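How Do Sheepdogs Know What To Do?

Hi kids! Hnat Koval here, from Vida Farm. Quick one today, got 210 ewes waiting on breakfast.

So. Sheepdogs. People ask me all the time, does the dog just know? Sort of. A herding pup is born wanting to chase and circle things. Ducks, chickens, your little brother. That part is called instinct. Means nobody had to teach it.

But the rest is training. Lots of it.

My dog Gallance started at six months old. First lesson - lie down. Boring, right? Most important one though. A dog that won't stop is no good near sheep. They get scared and run into fences.

Then come the side words. "Come by" means go around the sheep clockwise, like the hands on a clock. "Away" means the other way. I still mix them up when I'm tired. Gallance doesn't.

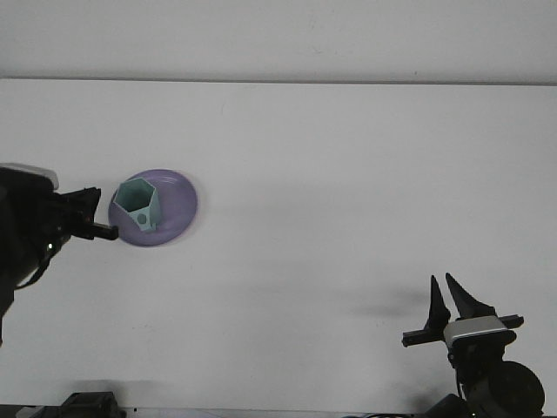 After that, whistles. Why whistle? Wind, mostly. On a big hill my voice just blows away, but a whistle goes a long way. Every command gets its own tune. One long note for stop. Two short ones for walk up, which means go slowly toward the sheep.

And the eye! Some dogs stare. Head low, tail low, creeping along like a cat. Farmers call it "strong eye". The sheep see that stare and move off, no barking needed. Other dogs do bark, and thats fine too. Diffrent breeds, different jobs.

How long does it all take? Gallance needed 17 months before I let her work the top field alone. Her sister Vevance was slower. Good dog, easily bored. She's best at the gate now - holds it shut just by standing there.

Do they get days off? Yep. Old dogs get lots. Erkance is our oldest and he mostly sleeps in the hay and grumbles at the cats.

Want to try at home? Teach your own dog "lie down" first. 3 short goes a day, then play. Ask a grownup to help. No chasing real sheep please!!

Lambs come in January, so next time I'll write about them. Gotta run, they're yelling at me.

Posted 2021-12-13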